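3.2 点数券方式による学校寄付制度の設計

本節では、食料品の包装に印刷された点数券を児童が学校へ持参し、学校が一括して換金する方式(以下、点数券方式)と、購入記録を電子的に送信する方式(以下、電子方式)を比較する。対象としたのは、Ernstead地区とJullwood地区の小学校である。両地区は世帯構成が近い一方、回収の運用が異なる。Ernsteadでは学期に2回、学級ごとに回収箱を設け、Jullwoodでは玄関に常設の箱を置いている。

点数券方式の費用は、切り取りと保管にかかる家庭側の手間、学校側の仕分け作業、および期限切れによる損失に分けられる。このうち期限切れの損失は従来の調査でほとんど扱われていない。回収間隔が長いほど家庭内の滞留が増え、有効期限の短い券から失われるためである。本研究では、提出された券の有効期限を月単位で記録し、期限切れの割合を回収回ごとに算出した。破損により期限が判読できない券は、期限切れとは別の区分とした。

電子方式については、Bastosの提供する登録システムを用いた。保護者は初回に支援先の学校を指定し、以後は購入のたびに記録を送信する。指定校の変更は随時可能であるが、兄弟姉妹が別の学校に通う世帯では配分の指定ができず、一方の学校に全額が計上される。この制約は学校間の比較に偏りを生じさせうるため、該当世帯は主分析から除外し、補足分析でのみ扱った。

調査票は300世帯に配布した。設問は20項目で、購入頻度、券の保管場所、提出の担当者、学校からの通知の受け取り方を含む。配布は8月に行い、回収は新学期の最初の月曜日を締切とした。記入者は世帯につき1名とし、児童による代筆は認めなかった。回答の入力は2名が独立に行い、不一致は原票に戻って確認した。

学級活動の中で点数券を扱う場合、仕分けは算数の単元と組み合わせて実施されることが多い。Dravidettiの教材案では、券を一定枚数ごとに束ね、束の数を教具に置き換えて合計を求める手順が示されている。低学年では券そのものが薄く数えにくいため、置き換えの段階を設けることで数え直しを減らすことが意図されている。ただし、置き換えの規則は学級ごとに定められており、教員間で統一されていない。
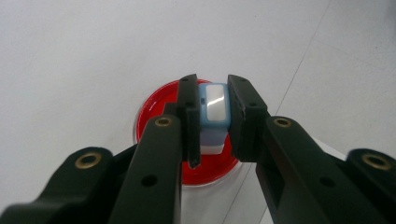 図4 黒色の二指グリッパに挟まれた水色の小型ブロック

仕分けに要した時間は、担当教員が作業の開始時と終了時に記録用紙へ記入した。中断がある場合はその時間を差し引いた。記録用紙に終了時刻の記入がない回は欠測とし、補完は行っていない。児童が参加した回と教員のみで行った回は区別して集計した。

分析では、世帯あたりの換金額を従属変数とし、方式、地区、児童の学年を説明変数とした。券の額面は製品により異なるため、枚数ではなく額面の合計を用いている。学校からの通知は、紙面による配布と電子的な配信とで到達の確認方法が異なり、両者を同一の尺度で扱うことはできない。このため通知の受け取り方は説明変数に含めず、層別した集計を次節に示す。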